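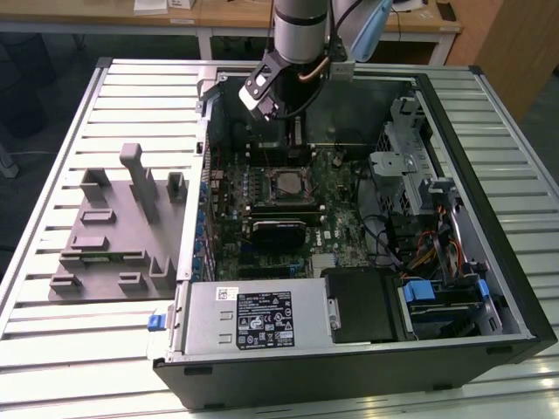
Maarja Laur: I get the same stall on my cell with the 4.2 planner build, so I doubt it's your calibration. Does the log say "start state in collision" or does it just time out?

Edith Echeverri: Times out. The target is a pre-grasp pose over the open PC case. Planner runs to the limit and returns no path. No collision message at all.

Maarja Laur: Turn on the octomap display and look at the space between the drive cage and the board. Mine was full of stray voxels.

Edith Echeverri: Same here. 198 occupied voxels floating inside the case, most of them near the cage. The perforated walls seem to give bad depth returns. I cleared the map by hand and the plan came back in 2 seconds.

Maarja Laur: Then it's the outlier filter. The new build changed the default minimum neighbors from 4 to 2.

Edith Echeverri: Set it back to 4 in the perception config and restarted the node. Old launch file still overrides it – had to remove the line there too. Ten plans in a row, all good. The gripper cable isn't in the collision model yet, so I'm keeping the speed limit on.

Poonam Rathore, January 20, 2025: Reproduced on the Fodberg cell. Default goes back to 4 in the next patch. Cable model moved to its own ticket, assigned to Edith. Closing this one.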